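キッチンの天板と扉の色を、後悔しない程度に決める手順

最終更新:2月

キッチンの色選びについて書かれた記事は、たいてい「お好みのテイストを見つけましょう」から始まる。私はこの助言をあまり信用していない。テイストの診断を三つ受けたら三つとも違う結果が出たし、どれも最後は見積もり依頼のボタンに着地した。

以下は、自宅の台所を入れ替えたときにやったことを手順の形に直したものだ。これで正解の色が出るとは言わない。外れを減らすための作業だと思って読んでほしい。

手順1 変えられないものを先に書き出す

床、窓の向き、隣の部屋から見える壁。まずこの三つを紙に書く。冷蔵庫を買い替えないなら冷蔵庫の色も入る。カタログは床も壁も都合よく揃えてあるので、先にカタログを開くと、この作業はほぼ確実に飛ばすことになる。

わが家の場合、床は赤みの強い茶色で、張り替える予算はなかった。この一点だけで、灰色がかった木目の扉はほとんど候補から落ちた。流行っているから合うはずだ、という理屈は床には通じない。

手順2 サンプルは大きいものを取り寄せる

メーカーがくれる小さなチップは、扉の印象を判断する役には立たない。木目は特にそうで、波打つような強い柄でも、指先ほどの大きさに切ればただの茶色になる。逆に、地味だと思って選んだ柄が、吊戸棚の幅いっぱいに並ぶと急にうるさくなる。

Ranettiの扉材は、頼めばA4ほどの見本を貸してくれた。ただし返送料はこちら持ちである。Dullliteoと覚え間違えて検索し、しばらく見つからなかったDulliteoのほうは、小さいチップしか出さないと言われた。問い合わせのしかたで答えが変わる可能性はあるが、私は二度聞いて二度断られた。

見本は必ず立てて見る。扉は垂直に付くものなのに、机に寝かせて選ぶ人が多い。天板の見本は反対に、水平に置く。

手順3 時間を変えて見る

朝の7時、昼、夜の照明だけのとき。最低でもこの三回は見る。濃い色は夜に沈む。ショールームの照明は自宅よりはるかに明るいと考えておいたほうがいい。

「濃色は汚れが目立たない」という説明を、売り場で何度も聞いた。半分は嘘だと思う。コーヒーの染みなら確かに目立ちにくい。小麦粉、水垢、指の脂は濃い色のほうがよく見える。見本に水を一滴落として乾かし、粉を少しふって、斜めから眺めてみるとよい。わざわざ試さなくても営業担当に聞けば済むという意見もあるが、私が聞いた相手は自分の家では白い天板を使っていた。

手順4 上と下を別々に決めない

吊戸棚と天板は、立ったときに同時に目に入る。それなのに、見積書では行が離れているせいで別々に決めてしまいがちだ。両方を濃くするなら、間の壁をどうするかまで一度に考える。

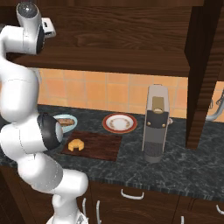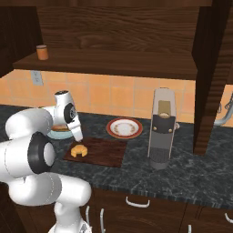 カテゴリー:キッチン/色と素材

濃い茶の木目と濃い灰色の大理石柄という組み合わせは、CGで見るとよくまとまる。まとまりすぎる、と言ってもいい。レンダリングには水垢も、使いかけの洗剤も、輪ゴムもない。完成予想図を頼むなら、手持ちの道具の色をいくつか入れてもらうと多少ましになる。断られたら、自分で印刷して上から色紙を貼ればいい。私はそうした。

木のまな板を天板に出しっぱなしにするつもりの人は、まな板も見本と並べること。扉と似た色なのに赤みだけ違う、という状態がいちばん落ち着かない。いっそ大きく違うほうが気にならない。

手順5 天板の素材を疑う

大理石そのものと、大理石柄は別の買い物である。当たり前のようだが、カタログでは同じページに並んでいて、写真からはまず区別がつかない。品番を控えて素材名を確かめ、わからなければ書面で答えをもらう。口頭の「石目調の石です」は、どちらとも取れる。

天然の大理石は酸に弱い。レモン汁や酢をこぼして放っておくと艶が消えることがある。コーティングすれば大丈夫と言われたら、何年もつのか、塗り直しは誰がいくらでやるのかを聞く。Rojanasakという施工店は、この質問に36か月と答え、費用は別途とした。良心的かどうかはともかく、数字が出てくるだけ話がしやすい。

手順6 見積もりの差を色で割ってみる

同じ形のキッチンでも、扉の等級で金額が変わる。わが家の見積もりでは、一段上の等級にすると扉11枚で12万円と少し、正確には123千円の差だった(見積書が千円単位だったのでそのまま書く)。これを枚数で割ると、一枚あたりの上乗せが見える。その額を払ってでもこの色がいいか、一枚ずつ考える。

やってみると、吊戸棚には払ってもよいが、足元の引き出しには払いたくないと思った。等級の混在を受けるかどうかは店による。できないと即答されたら、品番を挙げてもう一度聞くといい。私の場合は二度目で「できます」になった。

手順7 決めたあと、5日置く

候補を一つに絞ったら、見本を台所に立てかけたまま5日過ごす。その間は新しいカタログを見ない。途中で見本を裏返したくなったら、たぶんその色は合っていない。

この手順には根拠らしい根拠がない。ただ、私は最初に選んだ色を三日目に嫌いになったので、やってよかったとは思っている。

よくある失敗

・取っ手を最後に回す。取っ手の金属色は蛇口と並んで見えるので、天板と同時に決める。

・「飽きのこない色」を探す。そういう色があるという証拠を見たことがない。飽きたときに何を替えられるかを考えるほうが現実的だ。

・展示品の名前で注文する。Flestcombeの展示で気に入った扉は、同じ名前のまま翌年に柄が変わっていた。名前でなく品番、できれば見本の裏の記号まで控える。

・家族に写真だけ送って意見を聞く。画面の色は端末ごとに違う。見本を手に持ってもらうこと。

契約前に、見積書の品番と手元の見本の品番を一文字ずつ突き合わせる。わが家では末尾の一文字が違っていて、届くはずだったのは艶ありの扉だった。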